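CHAPTER 4

Going to See It Work: Visits, Demonstrations and Open Days

In this chapter
What to ask before you go
Watching a cell run
Reading a demonstration for what was left out
Writing the visit report

Opening case: An open day at Naltero

25th August, doors at nine. The plant is in Skarndale, two low buildings and a parking lot, and by half past the lot is full. Naltero takes in used office computers and workstations, strips some for parts, rebuilds the rest. For most of its history that was handwork. Now part of it isn't, and the open day is for customers, suppliers, a few families and one class of second-year automation students with clipboards.

Kaisu Toivonen runs the tour. Fast talker. Safety glasses first, then the rules: stay behind the yellow line, no leaning on the guarding, ask anything. She has 60 visitors split into groups and a schedule that is already slipping.

First stop, incoming goods. Pallets, a scale, a bar code reader. Students tend to skip this part in their reports and they shouldn't. What the robot can do later on depends a lot on what gets sorted here — which models, which boards, what condition.

Second stop, the test benches. Loud. Not much to see.

Third stop is the one everybody came for, the processor cell. A chassis on its side, board facing the arm, and the job is to bring a processor to the socket and seat it. A person with some practice does this without thinking. For a robot it is a chain of small problems: hold the part by its edges, find the socket, match the corner, come down flat, let go. The contacts are fine and they bend. Get the angle wrong and you have ruined a board.

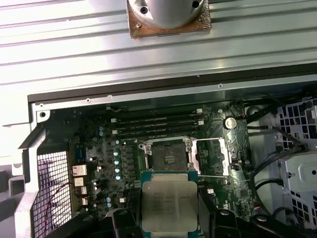 Somebody asks about force. Good question. Toivonen explains that the cell was put together by Jääskeläinen, a small integrator, and the gripper fingers were redone twice becuase the first set held too hard. The controller is a Goturmont unit. It watches the load at the wrist and stops the move if the number climbs to quickly. She doesn't give the limit. One student writes "limit = ?" and underlines it, and that is exactly the right thing to write.

Then the figures. The cell did 200 trial placements before it was allowed near customer boards. Target for October is 1000 a month. A man from a supplier wants to know how many of the 200 failed. Toivonen says she will have to look that up, and the group moves on to coffee.

Keep that exchange in mind. Most of section 4.3 comes back to it. A demonstration is a chosen run, on a chosen part, on a day when the engineers are standing by. Nothing dishonest in that. But the visitor has to ask for the rest: the misses, the resets, who clears a jam and how long it takes.

Before you read on

Write down three things you would have asked at the processor cell. Keep the list, you will need it for Exercise 4.2.

Look up these terms if they are new to you: compliance, wrist sensor, cycle time, fixture.

4.1 What to ask before you go

Start a week ahead. Find out what will be running and what will be parked.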